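Truvora > Carnets d'atelier > Cellule bimanuelle > Téléopération

7 août 2026, carnet de manip, équipe apprentissage (saisi à chaud, je corrigerai plus tard)

Reprise de la cellule après le changement de table. But de la journée : refaire une série propre pour la tâche objet rouge, deux bras, téléop complète. La série d'avant est bonne à jeter, trop d'hésitations de l'opérateur au moment de la fermeture, et la politique apprend très bien les hésitations. Elle apprend même que ça.

Démarrage : bras gauche ok, bras droit a refusé de s'activer une première fois (joint 4 hors zone au repos). Remis à la main, relancé, c'est passé. À noter dans la procédure : vérifier la pose de repos AVANT d'activer, pas après. Je l'avais déjà écrit en décembre, personne l'a recopié, moi non plus.

Leaders recalibrés. Toujours un petit décalage sur la pince du leader droit : gâchette fermée à fond, la pince côté suiveur garde un jour. Corrigé en soft par un offset, faudra voir la mécanique un jour. Script de calib sur la branche endau, pas sur main !! J'ai perdu presque 2000 secondes à comprendre pourquoi mes offsets étaient pas pris en compte.

Vues poignet vérifiées avant d'enregistrer. C'est là que ça se joue pour l'approche, la vue fixe donne pas assez de détail à la verticale.

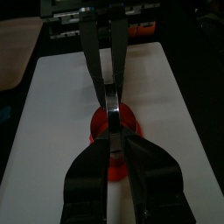

Vue poignet, objet rouge sous les doigts, l'autre pince en face.

Remarques en vrac sur les vues poignet :
- expo fixée à la main, plus d'auto. En auto le blanc du plateau faisait pomper l'image à chaque descente
- les doigts prennent beaucoup de place en bas, tant pis, au moins le modèle sait où ils sont
- pas de recadrage à l'enregistrement, on garde tout et on coupe à l'entrainement si besoin
- nettoyer les optiques avant chaque session, j'ai passé le chiffon deux fois

Consignes opérateur, version courte, à afficher au poste :
1. Pose de départ identique, les deux pinces ouvertes.
2. Approche lente mais continue. Pas d'arrêt au dessus de l'objet pour « réfléchir ».
3. Si la prise rate, on termine pas l'épisode en bricolant. On marque échec et on recommence.
4. Retour à la pose de départ, puis seulement coupure de l'enregistrement.

Le point 3 se discute. Au labo Nghiêm ils gardent les rattrapages et disent que ça rend la politique plus robuste. Je veux bien, mais dans ce cas il faut les étiqueter à part et on a pas encore le champ pour ça dans le format. Donc pour l'instant : échec = échec, rangé dans un dossier séparé, on jette rien.

Passage ensuite aux essais à deux bras. Difficulté principale : coordination, pas précision. L'opérateur regarde une pince et oublie l'autre, qui dérive doucement parce que le poignet du leader est lourd. Compensation de gravité remontée un peu sur le leader gauche, nettement mieux.

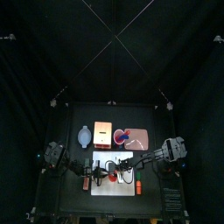 La dérive se voit surtout dans les courbes de couple, beaucoup moins à l'oeil. Ajouté une alerte sonore quand un des deux suiveurs bouge sans consigne franche de l'autre côté. Bip pénible mais efficace. Seuil réglé au pif, à reprendre avec les logs.

Latence : correcte le matin, mauvaise en début d'après midi. Coupable = la copie des épisodes vers le serveur Stundow qui tournait en même temps que la téléop. Déplacée en fin de session. Ne plus JAMAIS lancer la synchro pendant une prise, l'opérateur sent tout de suite que le bras colle, il compense, et on enregistre sa compensation.

Graine des positions aléatoires : 1987, la même que la dernière fois pour pouvoir comparer. Le script tire une position et une orientation pour l'objet, on pose à la main en suivant l'overlay à l'écran. C'est lent. Un gabarit irait plus vite mais on retomberait toujours sur les mêmes points, donc non.

Objectif de la série : 100 épisodes valides. On y est pas ce soir. Rythme correct quand même une fois la routine prise, c'est la première heure qui est mauvaise, comme à chaque fois. Idée : ne pas compter la première demi-heure, la considérer comme échauffement et le noter dans les métadonnées.

Question de la pièce molle aussi. La pâte à modeler se comporte différement d'un essai à l'autre, elle garde la trace de la prise précédente. Pour une tâche de presse c'est embêtant, l'état initial est jamais le même. Deux options : remettre en forme entre chaque épisode (long) ou accepter et avoir plus de données.

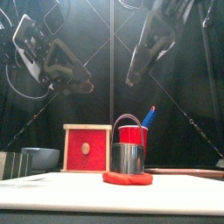
Penche pour la deuxième option, avec une remise en forme tous les quelques essais, quand ça devient n'importe quoi. À valider avec les autres avant de lancer une vraie série dessus.

Essai de démonstration par guidage direct à la main, moteurs en couple réduit, pour comparer avec la téléop. Résultat mitigé. Le geste est plus naturel, oui, mais la main de l'opérateur passe dans la vue et ça fausse toutes les images. On pourrait rejouer la trajectoire ensuite, sans la main, et enregistrer seulement le rejeu. Testé sur un seul geste, le rejeu est passé à côté de l'objet, pas de beaucoup. Frottement sans doute, ou bien mon filtre trop fort. Pas creusé.

Donc on reste en téléop pour cette série, le guidage direct servira pour les poses de départ et les points de passage.

Fin de session : relecture des épisodes en accéléré, un par un. Critères de rejet : pince qui tape le plateau, objet poussé hors zone, coupure d'image, départ avant le top. Le dernier est le plus fréquent, l'opérateur bouge pendant l'initialisation du fichier. Il faut un signal de départ plus clair, le petit texte dans le terminal personne le lit.

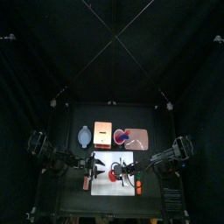
Répartition des rôles entre les deux bras, à trancher avant la prochaine série. Si on laisse l'opérateur choisir, on a deux stratégies mélangées dans les mêmes données et la politique fait une moyenne idiote entre les deux. Règle proposée : c'est le bras le plus proche de l'objet qui prend, l'autre attend ouvert. Dans la configuration avec le rond rouge juste à côté de la pince droite, déjà descendue sur la feuille blanche, et la gauche ouverte au bord gauche, y a pas d'ambiguïté, la droite travaille. Le cas pénible c'est l'objet au milieu, là je propose droite par défaut. À écrire noir sur blanc dans la consigne.

Premier entrainement lancé sur ce qui est validé, juste pour voir si la chaîne tourne de bout en bout. Perte qui descend normalement, ça veut rien dire encore. Éval sur le vrai robot demain matin si le gpu est pas pris.

À faire :
- fusionner endau dans main (moi)
- champ « rattrapage » dans le format d'épisode
- top sonore au départ de l'enregistrement
- jeu dans la gâchette du leader droit, démonter et regarder
- seuil du bip de dérive à partir des logs
- recopier la vérif de pose de repos dans la procédure, pour de vrai cette fois

Arrêt des bras, poses de repos ok, leaders débranchés, synchro lancée en partant.

Truvora, carnets internes | Contact : atelier cellule bimanuelle | © Truvora | Haut de page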